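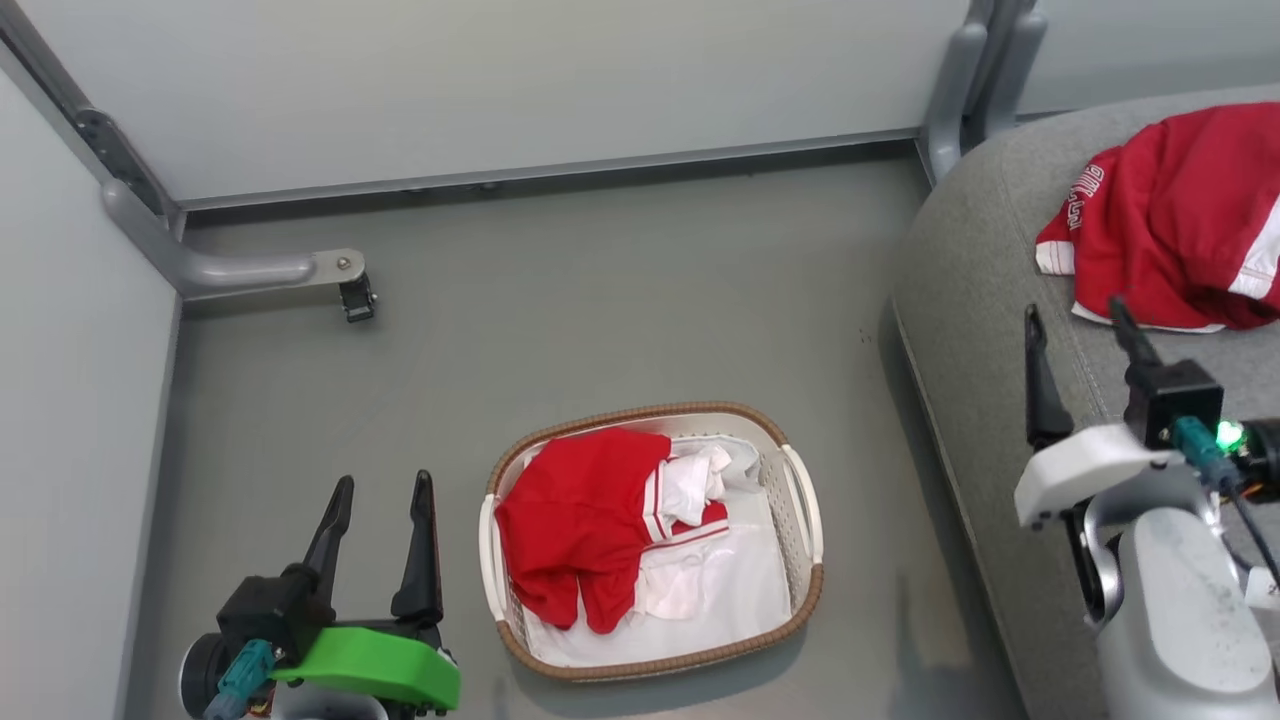
Staff Diary, Garment Care Section, Stotcombe Works
Entry for May, morning and afternoon

The section opened at the usual time. The two-armed station was assigned to the unloading and sorting of small mixed baskets, as it has been since the change in duties was announced. The long tables on the north side remained with the hand sorters. I am recording the day in some detail at the request of the Kushnir office, which wishes to have a written account from the floor as well as the output sheets.

The morning's allotment was sportswear from the Flolia account. Jerseys are slow work for the station. The numbers and lettering stiffen the cloth, and the arms will take hold of a printed panel and leave the sleeves behind in the basket. A red shirt may be picked at three times before it is lifted clear. A hand sorter does the same in one motion and does not think about it. I do not offer this as a complaint. It was known when the work was divided, and the sorters were told that the station would take the small baskets because they are the ones that require the most bending.

On that point there is a real difference to report. Before the change, each sorter on the early turn bent to the floor for every basket. The long tables are now fed at waist height, and the baskets that must stay on the floor go to the station. Two members of the section who had been on light duties for their backs have returned to a full turn. One of them informed me that she sleeps better. She also said that she misses the baskets, which gave her a reason to walk the length of the room, and that she now stands in one place until the break. I have asked whether the tables may be rotated at mid-morning.

The station stopped 5 times before noon. On four occasions the attendant cleared the matter without calling anyone. The fifth was a white cloth lying flat against the bottom of a basket, which the arms could not raise by the edge. The attendant lifted one corner by hand and the work went on. Under the present rules this must be entered as an assisted pick, and the attendant must sign for it. Several of the staff regard the signing as a nuisance. My own view is that it should be kept for the present, as it is the only place where the attendant's labor appears in the record at all.

Output to the end of the day was 238 garments at the station. The daily sheet prints this figure in large type at the head of the page and gives the hand tables a single line at the foot. This was raised at the noon meeting, with some feeling. It was agreed that I would write to Dromumero, which prepares the form, and ask that both be set in the same size.

The noon meeting ran to 30 minutes. Most of it concerned the attendant's position. When the station was introduced, the post was described as a temporary one, to be filled in turn by whoever was available. In practice it has been filled by the same three people, who have become skilled at it. They can tell by the sound of the motors when a grip is about to fail, and they arrange the clothing in the basket beforehand so that the heavier pieces lie to one side. None of this is in the job description, and none of it is paid above the sorter's rate. The section requests that the post be graded. I undertook to forward the request with my support.

A second concern was the earlier practice of talking across the tables. The station's attendant stands apart, on the far side of the partition, and is out of the conversation for the whole turn. A younger member of staff declined the post for this reason. It was suggested that the attendant take the break with the tables and not after them. I have approved this beginning tomorrow.

In the afternoon the Flolia work was finished and the station was given 41 hand towels, which it handled without a stop. The attendant used the time to sweep the bay and to wipe down the arms. The marks on the lower casing do not come off with the ordinary cleaner. I have put in a request to stores.

No injuries. No garments reported damaged. One complaint regarding the brightness of the lights over the second table, passed to maintenance.

To be carried forward: the letter to Dromumero, the grading request, rotation at the tables, cleaner for the arms.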